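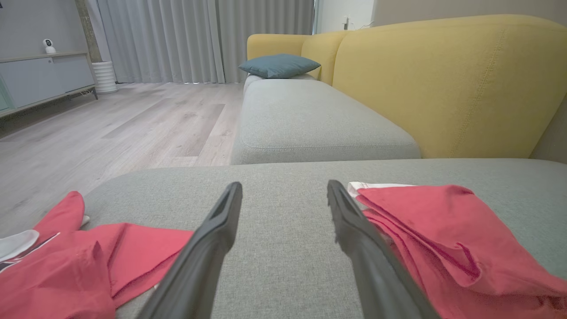

threadneedle: Trained the laundry policy on 494 demos and got a result I didn't expect - dropping the wrist camera hurt more than dropping 90 of the demos. Two garments of nearly the same red were the worst case. Anyone else?

Gatti: Not surprised, my overhead view can't tell one red shirt from the next. How many trials though?

threadneedle: 13 per setup.

Gatti: That's thin! I'd want 3 seeds before I believed it.

hollska_fan: Disagree with Gatti a bit, a gap that big shows up in 13. What I'd question is the couch. Did you test on other upholstery?

threadneedle: Only gray cushions so far. Fair point, I'll try a patterned one and rerun with more seeds.

Gatti: Post the failures too please, those are more useful to me than the average.

Related threads
Grasp point labels for sleeves
Skullow gripper pads wearing out
Grovia sim vs real cloth

Search this forum Go

We use cookies to keep you signed in. Accept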